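Local History Methods, Session 6: Reading Parish Registers
Handout prepared by Aliki Kokkinos
Revised 23/07/2020

Before the session, read the introduction to the Grumgate register transcript and look over the three sample pages in the course pack. Bring a pencil. Pens are not allowed in the record room at Distow and we will keep to the same rule in class so it becomes a habit.

1. What a register is

A parish register is a running record of baptisms, marriages and burials kept by the clergy or the clerk. It records church events. It does not record births and deaths, although people often use it as if it did. A child could be baptized the day after birth, or at the age of four along with two younger sisters. If you write "born 1742" in your notes when the page says "baptized 1742," you have added something that is not in the source.

Burials are closer to the date of death, usually within a few days, but the place can mislead you. The Barros family appears in the Grumgate burials for three generations and in the Distow baptisms for the same period. They lived in Distow. They had a family plot in Grumgate and went on using it after they moved.

2. The Grumgate volumes

There are four volumes. We will work from the second, which has 153 leaves and covers the years when the parish was growing fastest. The first volume is in poor condition and is only available on film. The third and fourth use printed forms and are much easier to read, so start there if you are working alone and have not read old handwriting before.

Volume 2 was written by at least five people. The changes of hand are marked in the margin of the transcript with the letters H1 to H5. H3 is the hardest. He writes "u" and "n" the same way, leaves out the last letters of long surnames and often saves up entries and copies them in all at once. You can tell when he has done this from the ink, which stays the same shade for a page or more, and from dates that are slightly out of order.

Leaves 88 to 91 are missing. They were already missing when the volume was rebound, and the page numbers added at that time run straight past the gap. Use the old leaf numbers at the top right, and not the later page numbers, in all your references.

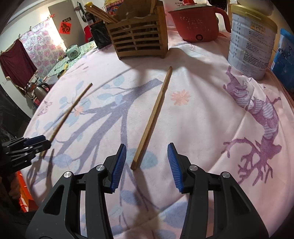

3. Dates

Before the calendar change of 1752, the year in these registers began on March 25. An entry for February 10, 1731 comes after November 1731 on the page and falls in what we would call 1732. Write such dates with both years: February 10, 1731/2. Do not correct the date silently. Someone checking your work needs to be able to find the entry.

Watch for months written as numbers. "7ber" is September, "8ber" is October, "9ber" is November and "10ber" is December. Students who take "9ber" as the ninth month in the modern sense end up two months early.

4. Names

Spelling was not fixed. In volume 2 the surname Brulum is spelled Brulum, Brullum, Brewlam and once Broolom, and all four refer to the same household. Copy the name as written and put your preferred form in the separate column. Never put it in the transcript column.

Given names were reused. If a child died, the next one of the same sex was often given the same name. Two baptisms of a John, son of Thomas, three years apart may mean two Thomases or one Thomas who lost a son. Check the burials in between before deciding. If you can't find a burial, leave the question open and say so in the notes.

Common abbreviations:
Wm = William
Jno = John (not Jonathan)
Xpher = Christopher
Eliz = Elizabeth
wid = widow
inft = infant
bur = buried
bp = baptized

5. Transcribing

Work line by line. Keep the original spelling, capitals and punctuation. Put square brackets around any letters you supply and a question mark inside the brackets where you are unsure, for example Will[iam?]. Where you can't read a word at all, write [illegible]. A guess that looks like a reading does more harm than a gap.

Do not spend more than a few minutes on one word. Mark it, go on and come back later. The same name or place will often turn up again in a clearer form further down the page, and you will get used to the hand as you go.

Allow up to 30 entries for your first hour. That will feel slow.

6. Counting

The full index to volume 2 lists 615 burials. This figure is useful, but it can't be turned directly into a death rate. Stillborn children were mostly left out. Dissenters had their own ground after the meeting house was built. Travelers who died at the inn were entered, sometimes without a name.

In one bad winter and the spring that followed there were 70 burials, several times the usual number. The register gives no cause. Earlier writers on the parish have said smallpox, and they may be right, but the only support is one line in the vestry book about paying for extra nursing. We will look at that line in Session 7.

Exercise for next time

Transcribe leaf 42, both sides, following the rules in section 5. Then answer these briefly, in a paragraph or two in total:

Where does the hand change, and how can you tell?
Which entries appear to have been copied in late?
Is there any person on the leaf who might also appear in the Distow baptisms? Give your reasons.

Hand in the transcript and the notes on separate sheets, with your name on each. Leaf references go in the left margin.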